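Trulwood brings a smaller phono stage to its fall open house

2024-10-26

Trulwood used its open house to show the Tapia, a tube phono stage that sits below the company's Plivance preamp in the line. Designer Svatopluk Skála ran it in the main listening room all afternoon, with a Floketti turntable and a pair of two-way stand mounts.

The Tapia uses 3 tubes and has inputs for both moving magnet and moving coil cartridges. Gain and loading are set by switches on the back panel. The power supply is in a separate box, joined by a short cable. Skála said he finished the circuit in August and has changed only the output capacitors since then.

Visitors were asked to bring their own records, and most of the session was jazz and chamber music. Played through the moving coil input, the Tapia was quiet between tracks, even with the volume well up. Bass was a little lighter than on the Plivance, which was switched in for comparison late in the day.
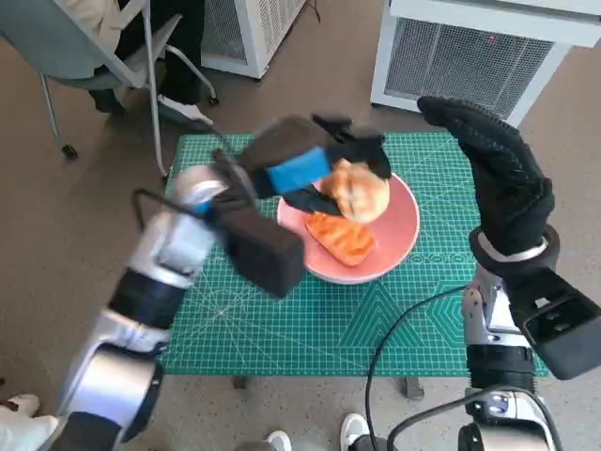 The price is $2,000, including the power supply. A first run of 23 units is being built now, with black or silver faceplates. Orders go through Trulwood directly, and owners of the older Trulwood phono board can trade it in for credit.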